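Search this site
Search
30/05/2024
By Ermelinda Fonseca

The battery box is back at Palgate Library

After a long winter of drawers filling up all over town (mine included, I'm sorry to say!), the collection box has returned to its old spot beside the coat rack, and it will stay there through the end of August. Last year 74 households brought something in, and Najwa Nasrallah at the front desk would dearly love to see 90 this time.

Household batteries of any size are welcome, along with the ones from flashlights, toys and cordless drills. Please put a bit of tape over the ends before you come, and keep anything swollen or leaking out of the box altogether. Give Najwa a call first and she'll tell you where to take it.
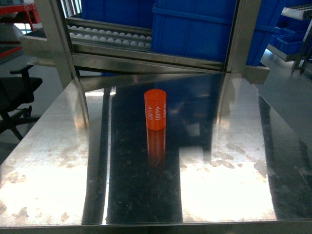
An orange cylinder marked 4680.

Ilham Santoso will be giving a short talk on what happens to old batteries once they leave us, with plenty of time for questions and, knowing Ilham, a good many stories too. There are 18 chairs in the reading room, so do put your name on the sheet by the door if you'd like one.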